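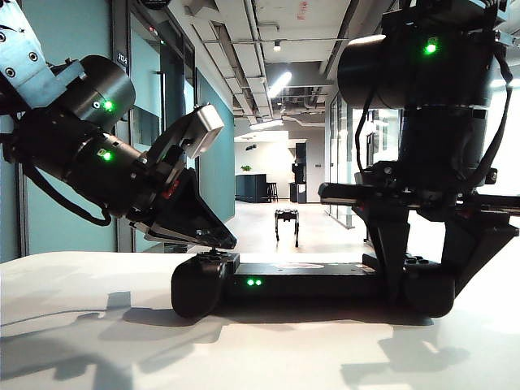 Black device on a white table, office corridor behind.

Inddale Lending Shelf Users' Group
Minutes of the meeting held on 5 May 2025 in the reading room, Inddale

Present: the Chair, Stelios Nikolaidis, the branch librarian, the minute-taker, and members as signed in the book. Apologies were received from the Borkamville branch, which had a clash with its own meeting.

1. Minutes of the March meeting

Agreed, with one change. The March minutes said the group "welcomed" the plan to lend out games and game handhelds from the Shelf. Two members said they had done nothing of the kind. The wording now reads "heard". The Chair asked that in future the word "welcomed" be used only when somebody has in fact said they welcome something.

2. Matters arising

The broken window catch. Still broken. The landlord says it is on the list. The group has seen no list.

The sewing machine manual. Found inside the bread maker box. It has been put back with the sewing machine. The bread maker manual is now missing.

The opening hours sign. The branch librarian has put up a new one. A member pointed out that it gives the winter hours. It will be changed.

3. Lending of games and handhelds: the proposal from Iordache

This took up most of the evening.

The paper from Iordache had been sent round beforehand, though several people had only received the first half. Copies were handed out. In short, Iordache would supply the Shelf with a set of board games, handheld game devices and spare leads, look after repairs, and take a yearly fee of £99 for each handheld. Borrowers would book through Horkus, the online booking service that Iordache also runs.

The Chair went through the paper and asked for first thoughts.

A member said she had read it twice and still could not tell what the £99 was for. The paper calls it "a full care package". It doesn't say whether that includes a dropped screen, a lost charger or a device that is simply not returned. She had rung the number on the last page and been told that full care was "tailored to each partner". She asked for it to be minuted that this is not an answer.

Another member took the opposite view. Young people have stopped coming into the Shelf once they are too old for the jigsaws, and this was the first offer in a long time that might bring them in. He accepted that the paper was badly written. He didn't think a badly written paper was a reason to turn down the idea.

The minute-taker was asked to read out the claim on page 2, that lending handhelds "is proven to raise footfall across the whole lending family". There is no source. The branch librarian had asked Iordache for one and been sent a brochure in which the same sentence appears in larger type.

The Chair asked whether anybody knew what had happened at Borkamville, where a similar scheme began last year. The branch librarian read out a note from her opposite number there. The handhelds are popular and are nearly always out. The board games have hardly moved. Visits went up at first and then went back to where they had been. Most of the borrowing is done by a small group of families who were already regular users. The note ends: "I would do it again but I would not pay what we paid."

There was some discussion of what this shows. A member said that being nearly always out was a success by any normal standard, and that no one complains when the carpet cleaner is nearly always out. Another said the carpet cleaner was given to us and doesn't cost £99 a year. Both points were felt to be fair.

On wear and tear, the branch librarian said thumbsticks and charging sockets were what Borkamville had trouble with. Cases tend to get scuffed and that doesn't matter. A stick that drifts makes the thing useless, and a borrower often doesn't mention it when handing it back.

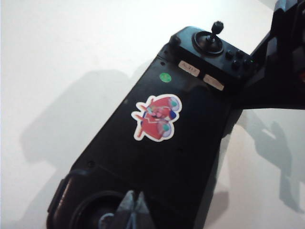

Stelios Nikolaidis asked who would be checking the sticks and buttons at the desk on a busy morning, and how long the paper allowed for it. He said he had looked for a figure and found none. If each return had to be switched on, tried and wiped down, that was time taken from the person serving, and it ought to be costed like anything else. He would sooner see the scheme start small and late than have a drawer of half-working handhelds by the autumn.

The branch librarian agreed that the time had been left out. She thought a quick check was possible when the desk was quiet. She wouldn't promise it for the school holidays.

Deposits. Iordache suggests a £50 deposit on every handheld. Nearly everyone who spoke was against. The Shelf has never taken a deposit on anything, including the pressure washer. It was said that £50 would keep out exactly the households that the paper claims to be for, and that the paper's picture of "inclusive play" sits oddly with asking for that sort of money at the door. One member said that without any deposit we should expect to lose a few, and that we should say so now so that it doesn't come as a shock later. The Chair thought this sensible.

Horkus. Nobody present had a good word for it. The branch librarian has tried the demonstration version. It asks for a date of birth, an email address and a mobile number before it will show what is on the shelf. She couldn't find a way to cancel a booking. A member asked why bookings could not go in the book, as they do now. The Chair had put that question to Iordache and was told the book "would not integrate". She had replied that it has a pencil on a string and has worked well enough.

It was noted that the paper says personal details will be held "securely and in line with best practice". The group would like to know where they will be held, for how long, and who can see them. Until that is answered in writing the group won't support any scheme that depends on Horkus.

Age ratings. A parent asked how we would stop a child borrowing a game meant for adults. The paper says the rating is printed on the box. The parent said that most children can read. The branch librarian suggested that the older-rated games simply not be stocked to begin with, and there was no objection.

Screen time. A member spoke at some length against lending anything with a screen. He felt that a lending shelf should be for tools, books and things that get people out of doors. Others disagreed, and it was pointed out that we already lend a projector. The Chair said the group was not going to settle how much time people ought to spend looking at screens, and moved on. The member asked for his objection to be recorded. It is recorded.

Decision. The proposal as written was not supported. The group would look at a smaller trial on these terms:

No deposit.
Bookings in the book.
A written list of what the yearly fee covers and what it doesn't.
A way out after the first year without charge.
Borkamville's borrowing figures to be seen in full before anything is signed.

The Chair will write to Iordache. A member asked what would happen if they said no. The Chair said that we would then carry on as we are, and that she could think of worse things.

4. Second-hand board games

Raised by the member who had spoken about jigsaws. She has been offered about 30 used board games by a neighbour who is moving house. They are free. The group asked whether they were complete and she said she doubted it. There was a short argument over whether incomplete games are worth having. It was agreed to take them, check the ones that look most likely to be borrowed, and use the rest for spare dice and counters. It was remarked that this had taken a few minutes to agree and had no yearly fee.

Storage is a worry. The cupboard under the stairs is damp at the back, so they will go on top of the filing cabinet for now.

5. Late returns

The ladder is overdue again. So is the cake stand. The branch librarian will ring both borrowers. A suggestion that names be put up on the noticeboard was turned down, as it was last time.

6. Any other business

The kettle trips the lights if the heater is on. Please don't use both.

A member asked if the meeting could start earlier. Views were mixed and it was left as it is.

7. Next meeting

To be fixed once a reply has come from Iordache. The Chair asked that papers be sent out whole.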